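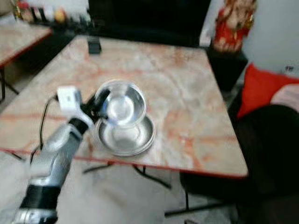 Bowl and plate practice with one of our grippers.

Gripper testers wanted for our September round

Rurano is looking for 16 people to help us compare two robot grippers on ordinary household jobs. If you like working with your hands, notice small things and don't mind doing the same task over and over with tiny changes, we would love to hear from you!

The round is part of a project called Fludeo. We want to find out which gripper copes better with the things people have at home: steel bowls, flat plates, spoons, forks, jars with lids. Thin rims are the hard part. A finger that closes nicely on a cup can slide straight off the edge of a plate, and shiny metal gives our cameras trouble as well. We have plenty of numbers from the workshop already, but nearly all of them come from the same few operators, who by now know every bad habit the arm has. We need fresh hands (and fresh opinions).

What you would be doing

You will guide the arm through short table-top tasks: pick up a bowl, set it down on a plate, move a fork from one table to the next. The first gripper is called Chan and the second is Fido. You will use both, on the same arm, and swap halfway through the session. After each set you fill in a one-page sheet about grip, reach and how tired your wrist feels, and at the end there is a chat with one of the team. Please be blunt in the chat. The last round's grumbles about the finger tips gave us the new pads. 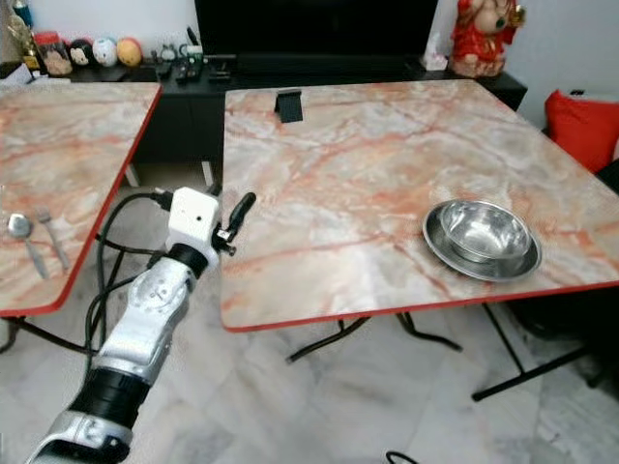 We set up with folding tables and everyday furniture on purpose, so the heights and gaps are never quite perfect. You may have to change your approach when a table leg is in the way or the cable catches, and we want to know when that happens. By the end of the round we hope to have 1,000 tries logged across both grippers, dropped forks included.

Who can apply

Anyone aged 18 or over. You don't need to have used a robot before, and half the places are being kept for people who never have. Left-handers, please apply! We had very few last time. You should be comfortable standing for stretches of the session, though there is a stool and you can stop for a break whenever you like. Tell us if you need anything set up differently.

Sessions take a morning or an afternoon, and everyone comes for two of them, on separate days. You will be paid for both, training time included, and we cover local travel. Lunch is provided.

How to apply

Send a short note to Liette Leclerc at Rurano, saying which days in September suit you and whether you are left- or right-handed. No CV needed. Questions about the grippers or the controller can go to Shengli Lei, who runs the test sessions and is very happy to talk about finger pads at length.

Closing date: May 31, 2026. We will reply to everyone, and those not picked this time can ask to stay on the list for the camera tests.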